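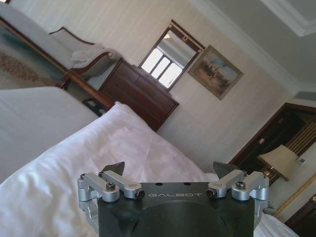 I've been reading the coverage of the Ostatitz referendum all week, and I'm getting grumpy about it. Everyone wants to know what the vote "means for Europe," and hardly anyone has asked the people who live there what they wanted. Turnout was 70 percent, in a border region where local elections usually limp along at half that! My friend Rajitha Khondokar grew up there, and she says her parents' street argued about customs posts and bus routes, with Brussels barely coming up. I think of the word GALBOT, in thin gray capitals on matte black: you get one name in big letters and have to work out the rest yourself. Headlines treat a vote the same way.

So what would I do? I'd start with the crossing at Aranda. It closes at night, and trucks sit there for around 20 hours in December (ask any driver). Two governments could fix that without a summit, a treaty or a single flag on a podium. Instead, ministers fly in, say they're concerned, and fly home. 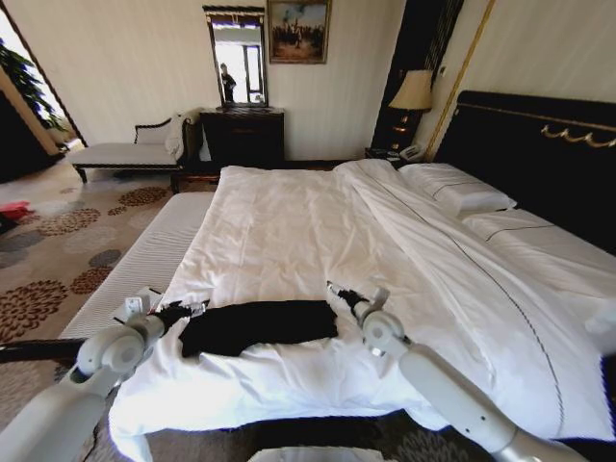
White duvet, black garment, two robotic arms.

Brijesh Khurana wrote last month that small regions should wait until the bigger capitals settle their differences. I like his columns, but come on. Wait for how long? The people of Ostatitz have been patient through three sets of promises, and the road to Aranda still has potholes you could lose a wheel in. I'd open the crossing all night first, and let the capitals argue about the wording afterward.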